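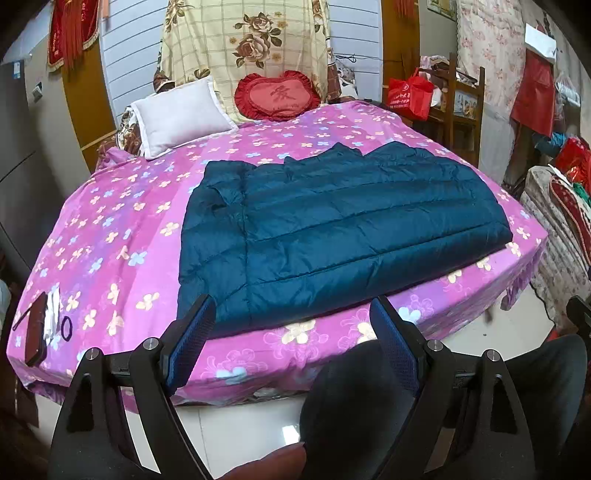 How Students in Stullport Keep Warm: Report on a Household Survey

1. Background

Heating was the subject our group kept coming back to when we had to pick a topic for the housing module. Most of us rent in Stullport, where a lot of the older terraces have single glazing and one radiator per room. We wanted to find out when students turn the heating on, what they do before they turn it on, and how much of this comes down to cost.

The survey ran for two weeks in December. We handed out paper forms in the library and at the Nurside halls, and put the same form online. We got 241 forms back. After taking out the ones that were blank or filled in twice, 176 were left, and all the results below use those.

2. What we asked

The form had 11 questions. The first few were on the type of housing, the number of people sharing and who pays the bill. The rest were on habits: which room is heated first, what people wear indoors, what is on the bed, and whether they dry clothes inside. There was a box at the end for comments.

We used the order of questions suggested in the Bošković handout from the first term, with housing first and money last. Two of our own questions turned out to be badly worded. "Do you heat your room at night?" was read by some people as the evening and by others as the hours when they are asleep. We left it out of the results.

3. Results

People in halls hardly thought about heating at all. It is included in the rent and comes on at set times, and the main complaint was that it is too warm in the morning. People in shared houses gave much longer answers. Most said they put on more clothes first and only then talked to the others about the heating. Extra bedding came next, and padded coats were mentioned often, both for wearing at a desk and for laying over the duvet.
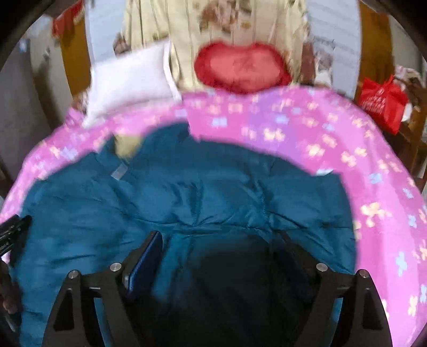 Hot water bottles came up more than electric blankets. Several people said their tenancy did not allow electric blankets, though we did not ask to see any agreements.

Sharing the bill made a difference. Where it was split equally, arguments were usually over one person who was at home all day. Houses with the Flostero prepayment meter had fewer arguments but turned the heating off earlier, often before ten in the evening.

Drying clothes indoors was common in every kind of housing. Those who did it wrote more about damp on the walls, mainly behind wardrobes and under windows.

4. Problems with the method

We only asked people we could reach easily, so students who live at home are mostly missing. The two weeks we picked were mild. We took no temperature readings, and four forms had pages missing, which we counted for the questions that were answered.

5. If we did it again

We would borrow thermometers and leave them in a few houses for a month. We would also ask landlords what kind of boiler is fitted, as most tenants did not know.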